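# Manteles que cuentan cosas: los estampados vegetales en las mesas de nuestras casas

Proyecto de fin de curso, 2019-07-24. Tutora: Begoña Campos.

Empezamos este trabajo con una pregunta bastante simple: ¿por qué hay tantas hojas y tantas flores en las telas de mesa? Pensábamos despacharla en un par de tardes y nos tuvo enganchados casi todo el trimestre. Repartimos 78 cuestionarios entre familias del instituto y nos devolvieron 57, ¡muchos más de los que esperábamos! Además revisamos el muestrario antiguo de la tienda Zustovell, que nos dejó pasar una mañana entera entre rollos y retales.

Lo primero fue ordenar los motivos. Separamos flor suelta, ramo, hoja, helecho y damasco, y enseguida vimos que muchas telas mezclan dos o más. Los fondos claros con flor pequeña o mediana salían una y otra vez, sobre todo en manteles de diario.

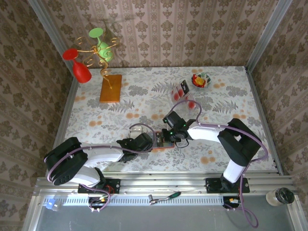

¿Por qué se repiten tanto los fondos claros? En los cuestionarios la respuesta más común fue que dan luz a la habitación y combinan con cualquier vajilla. También pesa la costumbre: 46 familias dijeron que el mantel de su infancia ya era claro, y varias lo conservan.

Luego vino la parte que más nos gustó, la del *rapport*, que es la unidad de dibujo que se repite a lo largo de la tela. Calcamos 11 muestras en papel vegetal y buscamos dónde volvía a empezar el motivo. Con las hojas cuesta muchísimo, porque las ramas se cruzan y tapan el corte. Con las flores redondas es más fácil — el ojo salta de una a otra y casi sin querer va dibujando la cuadrícula.

Comparamos también el color. Las telas de gris con un solo tono cálido nos parecieron las más modernas, aunque en el muestrario las había de hace décadas (¡menuda sorpresa!).
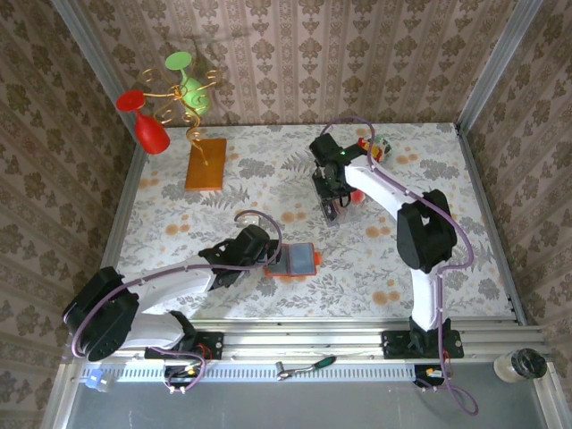

Begoña Campos nos comentó al leer el borrador que estábamos confundiendo antigüedad con moda, y que un dibujo puede volver tres veces en una misma vida sin que nadie lo llame antiguo. Nos recomendó preguntar a los mayores por los nombres que daban a cada tela, y gracias a eso añadimos una sección nueva.

De esa sección salieron palabras preciosas. A las hojas menudas las llamaban «de perejil», a las flores grandes «de domingo» y al damasco, en dos casas, «lo de las visitas». No encontramos esos nombres en ningún catálogo, así que los recogimos en un glosario al final del cuaderno.

El damasco merecía capítulo propio. Nació como tejido, con el dibujo formado por el propio ligamento, y después pasó a imprimirse en papel para paredes. Solemos verlo en franjas verticales, que hacen parecer más alta la habitación, y combinarlo con un mantel floral tiene su riesgo y su encanto.

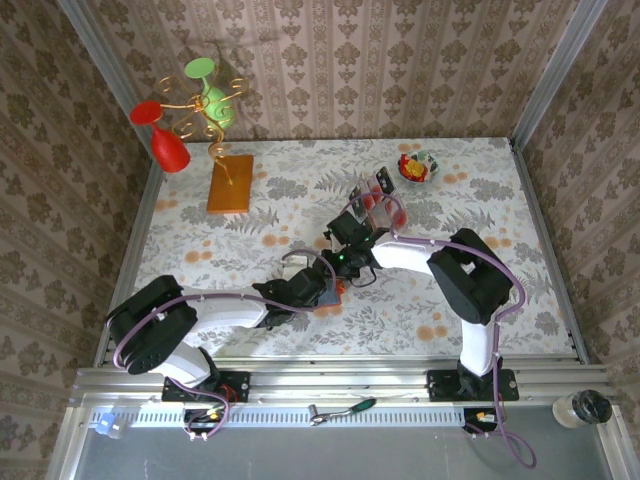 Para la prueba práctica diseñamos nuestro propio estampado, al que llamamos Wulov. Parte de una hoja de helecho recogida en el patio, dibujada a lápiz y girada cuatro veces. El primer tampón, de linóleo, se nos rompió. El segundo aguantó casi 46 impresiones antes de perder el borde, y con él llenamos un mantel pequeño de algodón que queda algo torcido por la esquina izquierda.

Si lo repitiéramos, mediríamos mejor los márgenes y haríamos la encuesta con menos preguntas abiertas, que luego son un lío de clasificar. En septiembre queremos probar con tinta de dos colores y llevar el glosario a la biblioteca, para que quien quiera apunte los nombres que se usan en su casa.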